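Wanted: people to drive robot arms for a gripper comparison (paid, November)

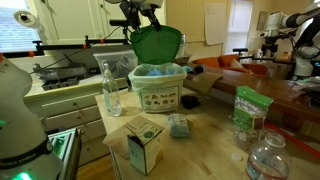

We're after 13 people to come in and run two arms through everyday kitchen and sorting jobs. Same tasks, different grippers, you tell us which one drove you up the wall. No robotics background needed. Steady hands and a bit of patience is plenty.

What you'd do
Teleoperate an arm for a 60 minute block, short break, then another with the other gripper. Picking up packets, bottles, cloths, putting stuff in bins. Some runs use the Vellow fingers, some use the Barua ones — you won't be told wich is better becuase we don't know yet. Short form after each block. Be blunt on it.

Also testing 2 wrist cameras if time allows. Same pay either way.

Who
18 or over. Fine to stand for an hour. Glasses OK. Left handers very welcome, we've hardly had any. Sorry, no one who has worked on the Jusico controller, you'd be too used to it.

Where and when
Prestmont, ground floor, ring the bell at the side door. Sessions start 9 am or 1 pm, pick one. Street parking is a pain before 10, bus is easier.

Pay
Paid per session, travel on top if you keep your recipts. Come back for up to 5 sessions if you like it and your data's clean.

To apply
Message Weronika Zieliński with your name, which hand you write with and morning or arvo. Questions about the arms or the setup go to Lech Szewczyk. Closed shoes please, long hair tied back.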